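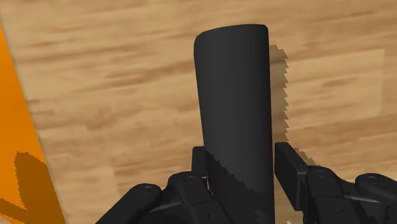

Figure 7. Black cylinder on a wood surface.

4. Setting Up Table Reservations and the Waitlist

This section covers the first-time setup of reservations in Wekix for a single restaurant. Complete Section 3 (Floor Plan) before you begin. Tables that do not appear on the floor plan cannot be booked, and the booking page will show the restaurant as closed until at least one table is active.

You need a Manager or Owner login. Host logins can view the settings but cannot save them.

4.1 Enter service periods

1. Sign in and open Settings > Reservations > Service Periods.
2. Select Add Period.
3. Type a name for the period. Guests see this name on the booking page, so use a common word such as Lunch, Dinner or Brunch.
4. Enter the first seating and the last seating. The last seating is the latest arrival time a guest can choose. It is separate from the kitchen closing time, which is set in Section 6.
5. Check the box for each day the period applies.
6. Select Save.

Repeat for each period. Two periods on the same day may touch but may not overlap. If they overlap, the later entry is rejected with message 21.

Note: Bar seats follow the service periods of the dining room by default. To give the bar its own hours, create the bar as a separate area first (see Section 3.5).

4.2 Set party size and turn time

Turn time is how long a table is held for one party before the system offers it again.

1. Open Settings > Reservations > Party Rules.
2. Enter the smallest and largest party that may book online. Larger parties are shown the restaurant's phone number instead of a time.
3. For each party size, enter a turn time in minutes. Leave the field blank to use the area default.
4. If tables may be joined, turn on Combine Tables and mark the allowed pairs on the floor plan. Up to 3 tables can be joined for one booking.
5. Select Save.

CAUTION: Changing a turn time does not move reservations that are already confirmed. A shorter turn time is safe to apply at any point. A longer one can leave two parties assigned to the same table. Run the Conflict Report (4.6) after every increase.

4.3 Limit arrivals

The arrival limit controls how many guests can be seated in each 15-minute slot. It protects the kitchen and has no effect on walk-ins.

1. Open Settings > Reservations > Pacing.
2. Select a service period.
3. Enter the number of guests allowed per slot. The highest value accepted is 200.
4. To set one slot differently, select its time and type over the value.
5. Select Save.

A value of 0 blocks the slot. A blank field means no limit.

4.4 Turn on the waitlist

1. Open Settings > Waitlist and set Status to On.
2. Choose how quoted waits are worked out. Manual lets the host type the wait. Automatic uses the turn times from 4.2 and the current state of the floor.
3. Edit the text message sent when a table is ready. Keep the field {guest_name} in place or the message will go out without a name.
4. Enter the hold time. When the hold time runs out, the party is marked as missed and the next party can be called.
5. Select Save.

Note: Automatic waits depend on hosts marking tables as cleared. If tables stay marked as seated after guests leave, quoted waits will be too long.

4.5 Send a test booking

1. Open the booking page in a private browser window.
2. Book a party of two in the next open slot, using your own phone number.
3. Confirm that the booking appears on the host screen and that the text message arrives.
4. Cancel the booking from the link in the message.
5. Check that the table returns to Open on the floor plan.

If the booking does not appear, select Refresh on the host screen. If it is still missing, check that the host tablet and the booking page are set to the same location. Restaurants moved over from Platono may have two location records, and the older one must be archived.

4.6 Conflict Report

Open Reports > Conflicts and choose a date range. The report lists each table with overlapping bookings. Select a line to move either party. A moved guest gets a new confirmation only if the arrival time changes.

Reports are kept for 7 days. Export any report you want to keep.

Related sections
3.5 Bar and Patio Areas
5.1 Deposits and No-Show Fees
6.2 Kitchen Hours

Revised Thursday, September 13, 2018
Section editor: Njål Sandberg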